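Geophysics 2: Field and Data Methods
Handout 6: Shallow seismic refraction across a suspected fault
November 2012

Read this before the practical. You will need a ruler, a calculator and the pick sheet for the Somora line.

1. What we measure

A refraction survey records the time a seismic wave takes to travel from a source at the surface to a line of geophones. Close to the source the first wave to arrive is the direct wave, which stays in the top layer. Further out, a wave that has gone down to a faster layer, run along the top of it and come back up will overtake the direct wave. The offset where this happens is called the crossover distance.

Plot first arrival time against offset. For a flat two-layer ground you get two straight segments. The slope of each segment is one over the velocity of the layer. Work in metres and seconds, and convert your millisecond picks before you fit anything. Most of the marks lost last year were lost here.
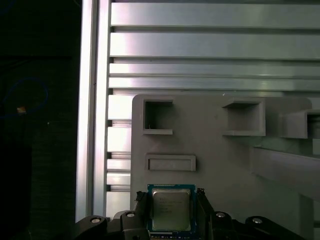 Why do we shoot the line from both ends?
A single shot gives only an apparent velocity for the lower layer. If the boundary dips, shooting down the dip makes the layer look slower than it is and shooting up the dip makes it look faster. With both shots you can work out the true velocity and the dip.

2. The Somora line

The line crosses a low step in the paddocks east of the Somora road. The step has been mapped as a possible fault scarp, but it could also be the edge of an old river terrace. The line was shot in June with a sledgehammer and plate. Geophones were spaced evenly along 80 m, with a shot at each end and one in the middle. At each shot point 12 hammer blows were stacked to bring the signal up over the wind noise.

Stacking adds the records together. Signal that repeats from blow to blow grows in proportion to the number of blows, while random noise grows only as its square root. It does nothing for noise that is locked to the source, such as the air wave.

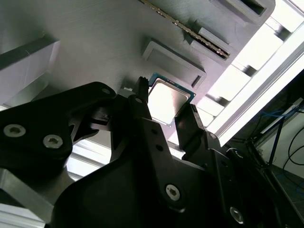
The air wave travels at about 330 metres per second and can be mistaken for the direct wave in loose, dry soil. Check any slow first segment against that figure before you call it ground. On the Somora records the top layer is faster than the air wave at every shot, so the two separate after the first few geophones.

The lower layer gives the trouble. From the west end the second segment is straight as far as the step and then jumps later by several milliseconds before carrying on at much the same slope. A jump like that means the refractor is deeper on the far side. A change in slope would mean a change in velocity or dip.

3. Fault or terrace edge?

The travel times alone don't settle it. A buried river bank and a fault can both drop the refractor over a short distance. Things to look for:

Does the offset in the refractor match the height of the step at the surface? A much larger offset at depth suggests repeated movement.
Is there a slow zone under the step? Crushed rock in a fault zone often has a lower velocity than the rock to either side.
Are the first arrivals weaker past the step? Broken ground absorbs energy.

Keep in mind that the geophone spacing limits how narrow a zone you can resolve. 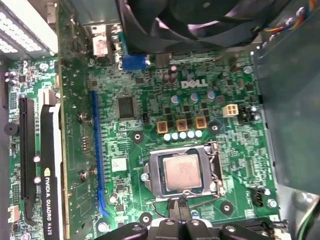 Orysia Lysenko asked in the last tutorial whether a hidden layer could produce the same jump, with a thin slow band thickening under the east side and the refractor itself quite flat. It could. A layer slower than the one above it never produces a first arrival, so refraction can't see it directly, and any depth worked out beneath it will be too great. Include this in your discussion of errors.

4. For the practical

Fit both segments for each end shot and give the velocities with an uncertainty. Find the intercept time and use it to work out the depth to the refractor under each end. Then compare your depths with the hand auger log, which met weathered rock at 11 m on the east side.

Write no more than two pages, plus your graph. Label the axes. Hand the work in to Eckhard Thiele's pigeonhole. Questions about the pick sheet go to Yurii Maksymiv.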